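## Pick-and-place demos: how much do you move between takes?

**gumleaf_ctrl**

G'day all. I'm up to 332 episodes on my sorting task (toy fruit on the leaf plate, veg in the basket) and I'm starting to wonder if I'm being too tidy. Same checked cloth, same spots for the containers, four coloured blocks lying about as distractors that never get touched. I'm logging it all in Fisora, which has been good apart from the export.

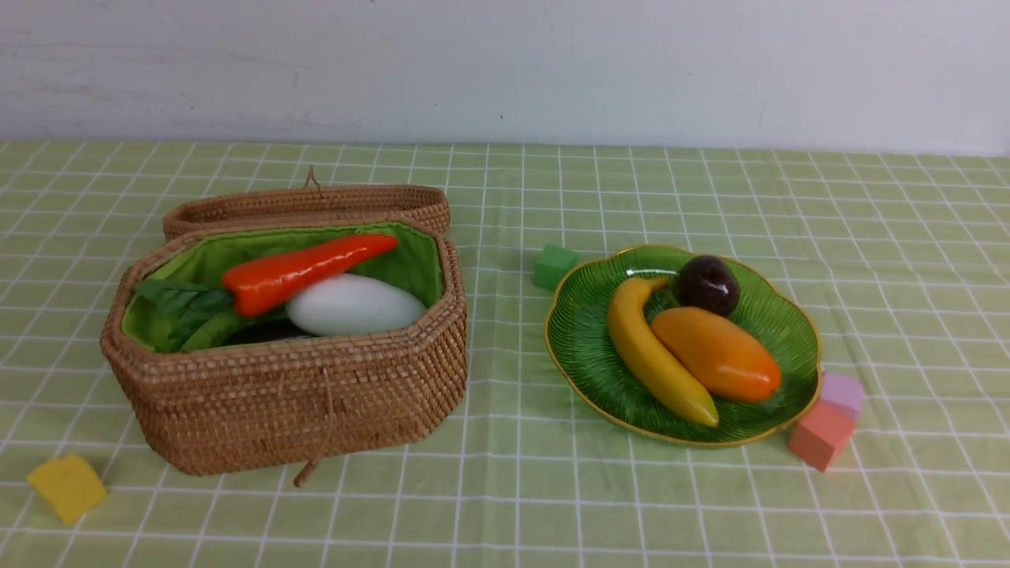 My plan was to get to 600 with the containers fixed, then start shifting things about. The Kenditz write-up did it in that order and their curves looked lovely, but they had a proper lab and I've got a trestle table and a kettle.

**parallax_pete**

Don't wait! I did that last September and my policy basically memorised where the bowl lived. Moved it a hand's width and it dropped everything on the cloth, very politely. I ended up binning 155 episodes and starting over -- still a bit sore about it.

**torquewrench88**

Gonna disagree with Pete. If the grasps are rubbish you want to find that out on a fixed layout, where there's only one thing to blame. Shuffle the produce every reset and leave the containers alone for now. What does your starting layout look like?

**gumleaf_ctrl**

Pretty much a row along the front, with the eggplant off to the right. I put things back by eye, so there's a fair bit of wobble in it already. 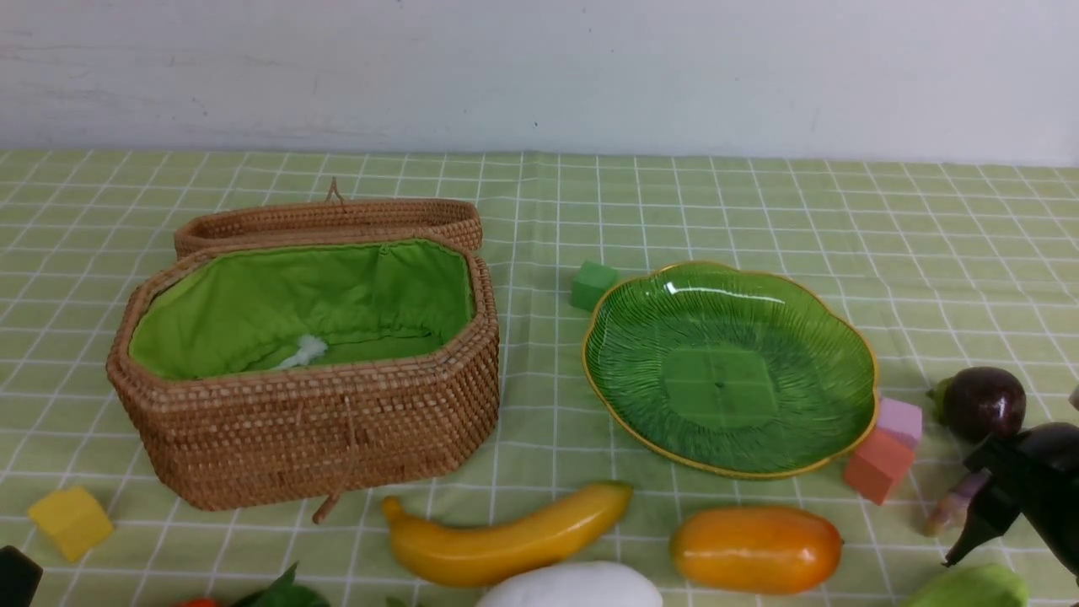 *Plate empty, yellow banana and the orange fruit still down the front.*

The banana is the one that gives me grief. I come at it from a different side every time and I reckon the labels are a mess because of it.

**parallax_pete**

Pick one approach and stick with it, even when it feels clumsy. And swap the cloth at some point, please. All those grid lines are a gift to the network and your kitchen bench won't have them.

**torquewrench88**

Agree on the cloth, at least. Not on the approach angle though. I ran roughly 4,000 grasps through Helmy with mixed angles and it coped fine. Depends on your action chunking, I suppose.

**gumleaf_ctrl**

Might split the difference then: fixed containers for the rest of this batch, one banana approach, new cloth for the next lot. Grabbed one more while I was at it this arvo, banana on the plate and the gripper over by the orange one.

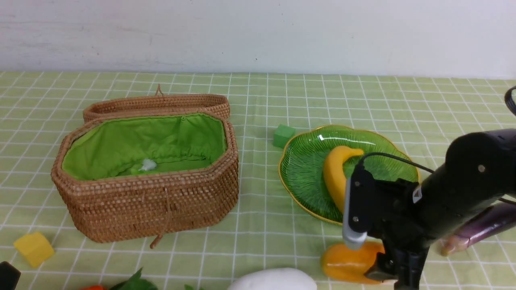

### Split from thread: Fisora export dropping timestamps

**hillov_user**

Moving this bit over so it doesn't get buried. Gumleaf, is your export losing the wrist stream timestamps or all of them? Mine was only the wrist, and going through the Hillov converter first sorted it.

**gumleaf_ctrl**

Just the wrist! Will give that a go tonight, cheers.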